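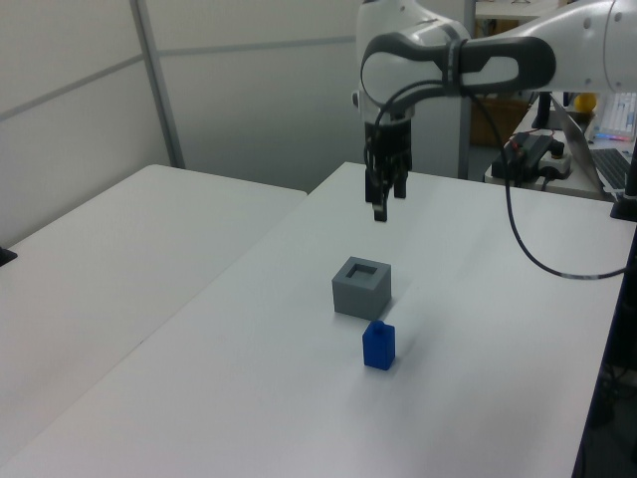

*Blue block and gray holder, white tabletop.*

# Pevton

Pevton is a set of 1399 short assembly instructions for flat-pack furniture, stored as plain text with line-level labels. Maintainer: Zuzana Malý. Last revised 30/06/2020.

## Contents

- `steps.csv`: one instruction per row, UTF-8, comma-separated
- `terms.csv`: 127 part names with their spelling variants
- `splits/`: row IDs for the Carroll and Hastley subsets

Carroll holds instructions for shelving and desks. Hastley holds beds and wardrobes. No row appears in both.

## Labels

Each row has one of 8 action labels: `insert`, `align`, `tighten`, `loosen`, `turn`, `lift`, `check`, `other`. Rows with two verbs take the label of the first. "Insert dowel and tighten cam" is therefore `insert`.
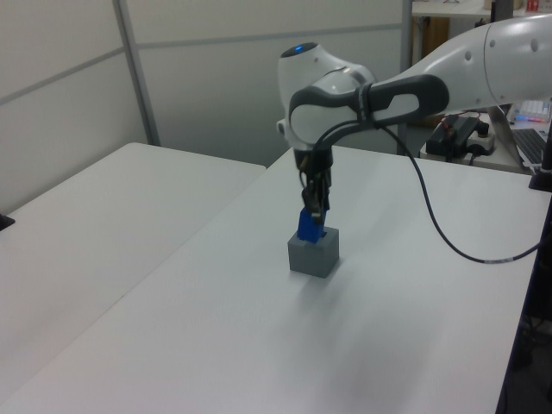
*Reading time: 2 min*

## Known issues

Drawing references ("see fig. B") were kept, but the drawings are not included. Quotation marks used for inches are escaped in `steps.csv` and unescaped in `terms.csv`. Some Hastley rows use "peg" and "dowel" for the same part; `terms.csv` lists them separately.

## Loading

Read all columns as strings. Row IDs have leading zeros, and the split files will not match if these are dropped.

The older Bremutgate export, built in January, uses different IDs and should not be merged with this one.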